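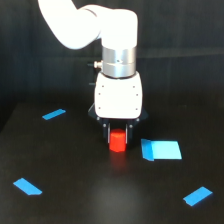

*T. McIver*

**Cell check before recording, Pruder bench, 2022-05-28**

Task: pick up the red block, set it on the blue patch. Target for this batch is 1000 kept examples. We had 910 at the start of the shift.

**Arm and gripper**

- [x] Emergency stop pressed and released, arm stays down until reset. OK.
- [x] Wrist collar tight, no play by hand. OK.
- [x] Screws on the front of the gripper housing. All seated. One on the left column took a quarter turn in the last check, so look at it again next time.
- [x] Fingers close parallel. OK.
- [ ] Finger strips clean. Check both for smears. Wipe with a dry cloth, no solvent.

**Table**

- [x] Tape strips at the workspace limits stuck down. The lower left one is slightly crumpled at its right end. Still usable, replace before the next batch.
- [x] Blue target patch has not moved against the template. Do not press the fold flat during a batch. If it changes, start a new batch number.
- [x] Table top wiped. It is a shiny surface and the block reflects in it. Leave the lamp where it is, the earlier examples have the same reflection.
- [x] Black cloth behind the arm hung to the floor. Folds are fine. Pins are not, take them out.

**Recording**

- [x] Pastix logger running, clock matches the arm controller.
- [x] Disk space checked. A full batch needs around 202 GB.
- [ ] Failed grasps tagged. Example 1375 in the old Wuvusent set was a dropped block saved as a success. Needs a retag before anyone trains on that set.
- [x] Start position of the block changed between examples. Keep it inside the tape.

**Comments**

Approach speed is at the low setting. Please leave it there while a person is resetting the block by hand. Hands go in only after the arm has parked and the light is green.

If the fingers touch the table on the way down, stop, discard that example and check the height offset. Write the old and new offset on this sheet.

Cleared to record once the finger strips are wiped. Next full inspection is in November.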